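Le conseil d'administration de la salle Pretano se réunit en juin, à huit heures du soir, afin d'arrêter le sort de l'orchestre de bal que la maison entretenait depuis l'ouverture. Gerd Seidel, secrétaire de séance, donna lecture du rapport. Les recettes de la saison s'établissaient à 3000 livres ; la réfection de la scène en absorberait la totalité.

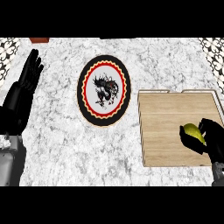
Le rapport rappelait en outre que la salle, prévue pour 230 auditeurs, n'en avait reçu que 70 lors du dernier concert, et que le contrat du chef, Archie Shearer, arrivait à son terme. Il était proposé de ne pas le reconduire et de louer la salle à la maison Tirby - laquelle n'y donnerait que de la musique enregistrée. Le président invita les membres à présenter leurs observations. Un long silence suivit, pendant lequel on entendit, à l'étage inférieur, les cuivres reprendre pour la quatrième fois la même valse. 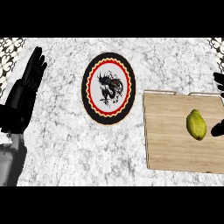
Njoroge Nyanda fit observer que le rapport ne disait rien des musiciens, dont deux jouaient dans la maison depuis presque 60 ans, et demanda que leurs noms fussent au moins portés au procès-verbal. Seidel reprit sa plume. Il en écrivit onze, lentement, puis s'arrêta - le douzième était celui de son frère. En bas, la valse avait cessé. Le vote fut reporté à la séance suivante.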